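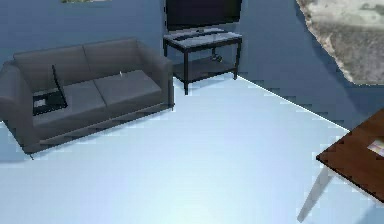 Week 4: Snapshots, Clones and Why They Aren't Backups

Okay, this is the session everybody mixes up on the midterm, so I'm writing it out longer than usual. If you missed the lecture, read this first and then do the Cendberg lab (it makes very little sense the other way around!).

What a snapshot keeps

A snapshot is a list of pointers to blocks as they stood at one moment. Taking one is nearly instant and costs almost no space at first. The space goes later, when the volume changes and the array has to hang on to the old blocks. I showed this on our Costello volume: 28 GB of data, a snapshot, then 4 GB of overwrites, and the snapshot grew by 4 GB. Simple as that.

Clones

A thin clone starts from a snapshot but you can write to it. Great for test databases. Rania Tarawneh asked whether deleting the parent volume hurts the clone. On most arrays you're blocked from trying, and on Braltis you get a warning you really should read.

Backups

Snapshots live on the same disks as the data – lose the array and you've lost both. So please, copy to a second system! In the lab that's the Ititz box, and replication there runs nightly at 23:00.

For next time

Read the chapter on retention, and do problem 23 on paper. I want to see your block map before and after each write, even if it's messy. Bring questions about consistency groups too, I ran out of time and we'll start there.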